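Oil or varnish for a kitchen table we eat at every day?

Posted in Furniture and Finishes, 5 September 2026

Our table is bare wood on top after a lot of sanding. I went to 150 grit and stopped. It gets used for meals, homework and dumping groceries, so it needs to put up with spills. The store has Soltani hardwax oil and a plain water-based varnish. Which one holds up better, and do I need to sand any finer first?

Skelavholm

Posted by erker_woodshop
Varnish is tougher against standing water. Oil is much easier to repair, and on a table that matters more to me. With varnish, a worn spot means sanding the whole top again. With oil you rub the spot down, wipe on a little more and leave it overnight.

150 is fine under most hardwax oils. Read the can — a few ask for 120. If you choose varnish, go over it with 200 or so and vacuum the dust out of the grain.

Two thin coats. Wipe off everything that hasn't soaked in after ten minutes or it stays sticky. Lay the used rags flat outdoors to dry, they can catch fire in a pile.

Wavy grain shows up well on a wide top with little on it, and so does any difference in shine from one side to the other.

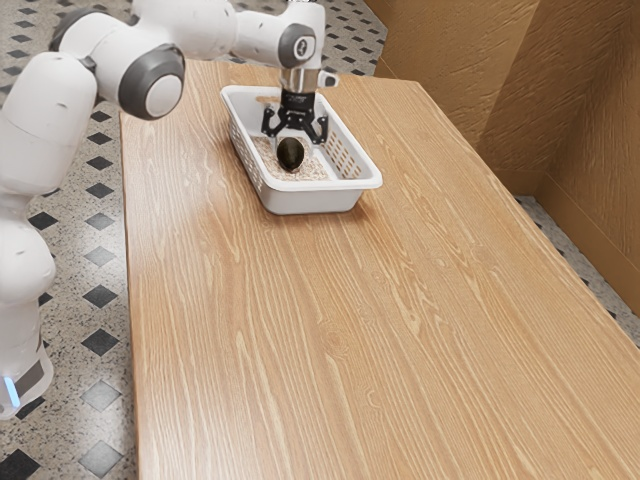 Posted by Jestholm
varnish. did ours in May and no marks yet, kids and all

Posted by tablesaw_tim_no_more
Agree with oil, but don't sand to 1000 like I did. The surface got so smooth the oil barely went in, and I had to start over. Also do the underside, one coat is enough there.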